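Lorncombe Community Board > House and Garden > Refinishing an old table, oil or varnish?

tinkers_end
18 July 2024
I have taken on a beech kitchen table from my aunt. The top has been sanded back to bare wood and I need to decide what goes on it. It will get daily use, two children, hot plates, paint, the lot. I was going to use the Kasprzak hard oil but the man in Tinau told me to go for a water-based varnish instead. Which would you use?

Yayra Sulemana
Oil. I did ours with three thin coats and it has been fine. When it gets a mark I rub that bit down and put more oil on. You can't do that with varnish, you end up doing the whole top again.

mossop
Disagree. Varnish every time with children in the house. Oil needs doing again every year or it goes dry and grey, and most people don't bother. I varnished a table in 2 coats and have not touched it since.

Yayra Sulemana
Two coats on a kitchen table is thin. Mine gets a wipe of oil each October and that takes me half an hour.

Kathleen Hanrahan
Whichever you pick, go matt. Gloss shows every scratch and you get the window reflected in your dinner. Also check how far you sanded it. If you went very fine the oil won't soak in properly - I stopped at 120 on mine and then a light go with 180.

tinkers_end
I went to 240. Is that too fine?

Kathleen Hanrahan
For the hard oil I'd say yes, a bit. Go over it again with 150, by hand, along the grain. For varnish you could leave it.

mossop
240 is fine for either. The tin says so.

Kathleen Hanrahan
My tin says 120 to 180. Perhaps they changed it.

Mudik
Colour matters more than people think. Pale tops show crumbs less but darker marks more. Brown hides tea but you see smudges on it when the light is low. Two matt tops for comparison, a grey-beige one and a brown one with a darker patch.

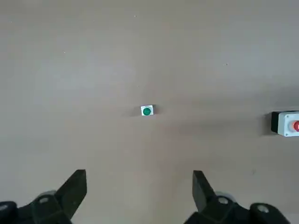
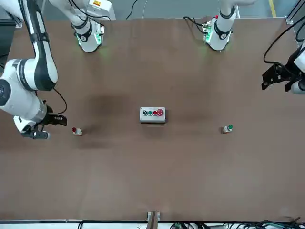 I'd still do a test piece underneath before you commit. Beech can go quite orange with ordinary oil, so ask for the one with a little white in it if you want to keep it pale. Leave it 8 hours between coats, longer if the room is cold.

tinkers_end
Thanks all. I will try the oil on the underside first and see what colour it goes. Does anyone know if the rags really need to be laid out flat?

Yayra Sulemana
Yes. Outside, flat, until they are stiff. Don't put them in the bin screwed up, they can catch fire.

mossop
Another point for varnish.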